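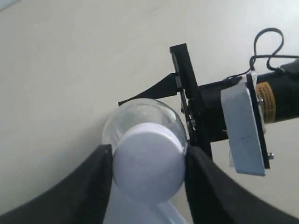
Spart eine Nachfüllstation im Laden Verpackung ein?

Nur dann, wenn dieselbe Flasche oft genug wiederkommt, und gerade diese Zahl fehlt in fast jedem Projektbericht, den ich kenne.

Vortragsnotizen: Nachfüllen im Einzelhandel, was wir wissen und was wir gern glauben
Stand 27. Dezember 2024, Langfassung zum Sprechen. Die Klammern sind für mich.

Einstieg

Guten Abend. Ich soll über Nachfüllstationen reden, und ich nehme an, man hat mich eingeladen, weil ich dafür bin. Bin ich auch, im Prinzip. Ich fülle mein Spülmittel selbst nach, seit Jahren, mit Trichter, und meistens geht etwas daneben. Mein Problem fängt da an, wo aus einer vernünftigen Gewohnheit eine Erfolgsmeldung wird.

(Hier kurz fragen, wer eine leere Flasche zu Hause stehen hat, die eigentlich längst in den Laden sollte. Hände abwarten. Nicht kommentieren.)

Der Versuch in Carnach

Die meisten von Ihnen haben die Pressemitteilung zum Versuch in Carnach gelesen. Wimness hat dort im April in einer Filiale drei Zapfstellen aufgestellt: Spülmittel, Flüssigseife, Waschmittel. Das Abfüllsystem kam von Sastari, die Mittel liefen unter der Hausmarke Furtado. In der Mitteilung steht der Satz: »1000 Flaschen eingespart.«

Ich habe nachgefragt, woher die 1000 kommt. Leonie Hinds aus der Projektleitung war so freundlich, mir die Rohdaten zu schicken, das rechne ich ihr hoch an, andere schicken einem einen Prospekt. Die 1000 ist die Zahl der Zapfvorgänge. Ein Zapfvorgang, eine gesparte Flasche, so wurde gerechnet.

(Pause.)

Jetzt kann man sich überlegen, was ein Zapfvorgang alles sein kann. Jemand bringt seine alte Flasche mit, füllt sie ganz auf, geht nach Hause. Schön, eine Flasche gespart. Jemand füllt eine halbe Flasche, weil ihm das Geld oder die Geduld ausgeht. Jemand drückt zweimal, weil beim ersten Mal nichts kommt. Und jemand hat seine Flasche vergessen und nimmt eine aus dem Regal neben der Zapfstelle. Von diesen Regalflaschen, leer, neu, mit Deckel, gingen im selben Zeitraum 327 über die Kasse. In der Pressemitteilung kommen sie nicht vor.

Zieht man sie ab, bleibt immer noch ein ordentliches Ergebnis. Ich sage also keineswegs, der Versuch sei gescheitert. Ich sage, dass die veröffentlichte Zahl etwas anderes misst, als sie behauptet, und dass es jemandem vor der Veröffentlichung hätte auffallen müssen.

(Falls jemand von Wimness im Saal sitzt: freundlich bleiben. Die Leute haben Daten herausgegeben.)

Die neue Flasche

Über die leere Flasche aus dem Regal möchte ich etwas länger reden, als Ihnen lieb sein wird. Sie soll viele Male befüllt werden, deshalb ist sie dicker als die Einwegflasche. Dicker heißt mehr Kunststoff. Wird sie einmal benutzt und dann vergessen, ist die Bilanz schlechter als vorher. Ab wann sie sich rechnet, hängt von Wandstärke, Deckel, Transport und Spülwasser ab, und jeder Hersteller hat dazu eine eigene Rechnung, die zufällig zu seinen Gunsten ausgeht.

Ich nenne Ihnen absichtlich keine Schwelle. Wer Ihnen eine nennt, den fragen Sie bitte, ob der Verschluss mitgerechnet ist. Der Verschluss ist oft aus einem anderen Kunststoff als der Körper, er geht früher kaputt, und er geht verloren. In zwei Berechnungen, die ich gesehen habe, war er schlicht nicht enthalten. Auf Nachfrage hieß es, er falle nicht ins Gewicht. Mag sein. Dann kann man ihn ja hineinschreiben.

(Nächster Punkt nur, wenn wir vor der Halbzeit liegen, sonst direkt zu »Wer kommt wieder«.)

Hygiene, kurz

Die Hygienefrage wird von den Gegnern gern aufgeblasen. Bei Spülmittel halte ich sie für beherrschbar. Bei Flüssigseife schon weniger, weil die Reste in der mitgebrachten Flasche alt sein können und Wasser dazukommt, wenn man sie vorher ausspült und nicht trocknen lässt. Auf dem Schild in Carnach stand: »Bitte saubere Behälter verwenden.« Was sauber ist, entscheidet der Kunde. Adalberto Rangel, der bei Sastari die Schulungen macht, hat mir gegenüber eingeräumt, dass man sich darauf verlassen müsse. Er fand das unproblematisch. Ich würde gern eine Stichprobe sehen, bevor ich mich seiner Gelassenheit anschließe.

Umgekehrt gilt das auch für die Gegenseite. Wenn mir ein Verpackungsverband erklärt, Nachfüllen sei gefährlich, will ich dieselbe Stichprobe sehen.

Wer kommt wieder

Für den Versuch gab es eine Kundenkarte, freiwillig, mit Stempeln. 218 Karten wurden ausgegeben. Wie viele davon einen zweiten Stempel haben, weiß man nicht, denn die Karten blieben bei den Kunden, und eingesammelt wurden sie nur gegen eine Prämie, für die man eine volle Karte brauchte. Man kennt also die Treuesten und sonst niemanden.

Da steckt für mich der Kern der Sache. Nachfüllen ist eine Wiederholung, und gemessen wurde das erste Mal. Das erste Mal ist leicht zu bekommen: Es gibt eine neue Station, es gibt einen Rabatt, eine freundliche Person steht daneben und erklärt den Hebel. Im dritten Monat steht niemand mehr daneben, der Hebel klemmt, und es ist Feierabend.

(Eigenes Beispiel: die Seife, die ich dreimal nachgefüllt und beim vierten Mal wieder im Beutel gekauft habe, weil die Station leer war. Kurz halten.)

Übrigens der Beutel. Der Nachfüllbeutel kommt in diesen Debatten immer als Bösewicht vor, weil er sich schlecht verwerten lässt. Stimmt meistens. Er wiegt aber auch sehr wenig, und er verlangt vom Kunden nichts. Wer die Zapfstelle gegen die Einwegflasche rechnet, sucht sich den schwächeren Gegner aus. In Carnach stand der Beutel ein Regal weiter, und ich kann Ihnen nicht sagen, ob sein Absatz gesunken ist. Danach hat man nicht geschaut. Wenn die Zapfkunden vorher Beutelkunden waren, müssen wir die ganze Rechnung neu aufmachen.

Preis

Furtado kostete an der Zapfstelle etwas weniger als in der Flasche, pro Liter. Das klingt richtig. Der Rabatt war allerdings auf die Versuchsdauer begrenzt, und was danach kommen sollte, stand nirgends. Ich habe in anderen Läden erlebt, dass lose Ware am Ende teurer war als verpackte, mit der Begründung, die Station brauche Personal. Kann ja sein. Dann bezahlt aber der Kunde, der die Arbeit macht, auch noch den Aufschlag, und man sollte sich nicht wundern, wenn er das irgendwann merkt.

Was ich sehen möchte

Bevor die nächste Kette so etwas groß ankündigt, hätte ich gern vorher aufgeschrieben, woran man den Misserfolg erkennen würde. Im Konzept für Carnach stand als Ziel »1000 Vorgänge«, und siehe da, es wurden 1000. Dass eine Zielzahl so genau getroffen wird, macht mich misstrauisch. Auf Nachfrage: Der Zähler wurde abgelesen und der Versuch beendet, als sie erreicht war. Kein Betrug, das steht auch so im Protokoll. Aber ein Versuch, der aufhört, sobald er gelungen ist, kann schlecht misslingen.

Abgefüllte Liter statt Vorgänge, das wäre ein Anfang. Verkaufte Leerflaschen in dieselbe Tabelle. Den Beutelabsatz daneben. Und eine Laufzeit, die vorher feststeht und lang genug ist, dass der Reiz des Neuen weg ist.

Fragerunde

(Erwartbar: »Ist es nicht besser als nichts?« Antwort: Möglich. Ich kann es aus diesen Daten nicht ablesen, und aus der Pressemitteilung erst recht nicht.)

(Erwartbar: »Was machen Sie selbst?« Trichter, siehe oben. Die Flasche ist eine alte Einwegflasche, die hält erstaunlich gut.)

(Wenn nach Glas gefragt wird: Gewicht, Bruch, Transportweg. Keine Zahlen aus dem Kopf nennen, lieber die Adresse aufschreiben und nachreichen.)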